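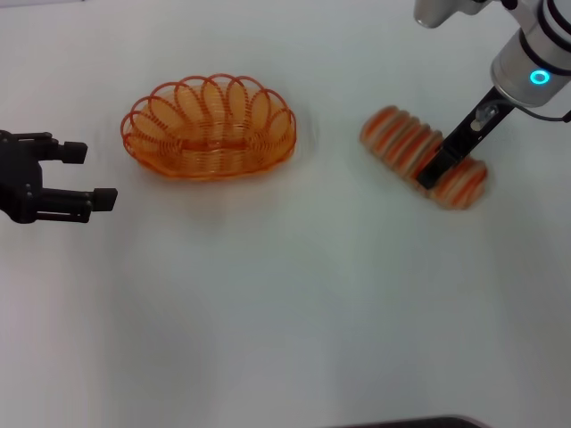

Monthly walk-through, dog grooming and daycare side, Skandance Pet Care, 5 March 2019. Done by Jingyi Bai with Cillian Brennan, bit of a rush before afternoon pickups. Same sheet as last time, comments where something needs doing. Going matte on any new tabletops please, plain white one like that has no glare coming off it and fleas or clipped hair show up straight away. Order form is with Anqi.

ENTRY AND GATES
Outer gate self-closes - OK
Inner gate latch - FAIL. Catches if you lift it, a kelpie will work that out in a day. Cillian to replace.
Gap under side fence - OK for big dogs. Not for anything under 2 kg, keep the tinies inside till the board goes on
Slip leads hanging at both gates - one missing

GROOMING ROOM
Table arm clamps tight - OK
Grooming loops - two frayed, binned
Non-slip mats - OK, the blue one is curling at a corner, watch it
Dryer hoses - no splits. Filter full of fur AGAIN. Clean after every doodle, not once a week
Dryer cords off floor - OK
Clipper blades oiled, no broken teeth - the 50 blade has a chipped tooth, taken out
Water temp at tub - fine now, Zhenhua turned the mixer down
Nobody leaves a dog on a table to answer the phone. Saw it happen. Talk to everyone 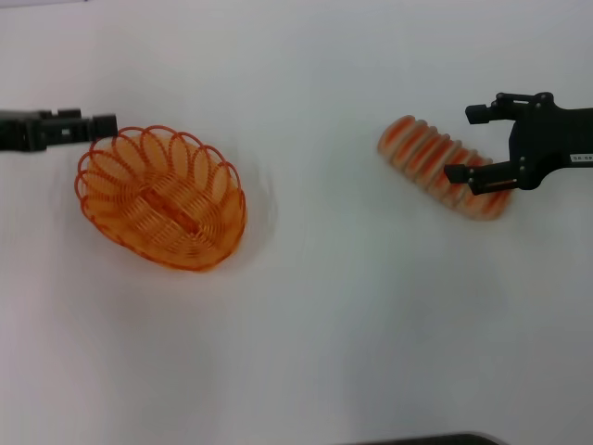

Orange basket on white table.

PLAY ROOM
Toys checked for loose bits - threw out a rope and the squeaky duck
Beds, zips and stitching - OK
Water bowls scrubbed - OK
Room temp at check - 21, good
Floor drain cover - screw loose, tightened on the spot
Max dogs sign - says 18, still right. Faded though, reprint

CHEMICALS AND MEDS
Evivex disinfectant up high, lid on - OK
Dilution chart on wall - gone, fell behind the washer i think
Flea treatment locked up - OK. Cat and dog ones on seperate shelves please, permethrin and cats do not mix
Owner-supplied meds labelled with dog's name - one bag no name, Jianhua ringing round

FIRST AID AND FIRE
Kit stocked - low on vet wrap and saline
Muzzles, all sizes - medium missing
Extinguisher tag in date - OK
Back exit clear - NO. Rusow food delivery stacked in front of it. Moved while we were there but thats the second time
After-hours vet number by phone - OK

TO DO
Latch - Cillian, before opening tomorrow
Side fence board - Zhenhua, by end of March
Vet wrap, saline, medium muzzle - Anqi
Dilution chart - Jingyi

Signed off except latch and fence. J. Bai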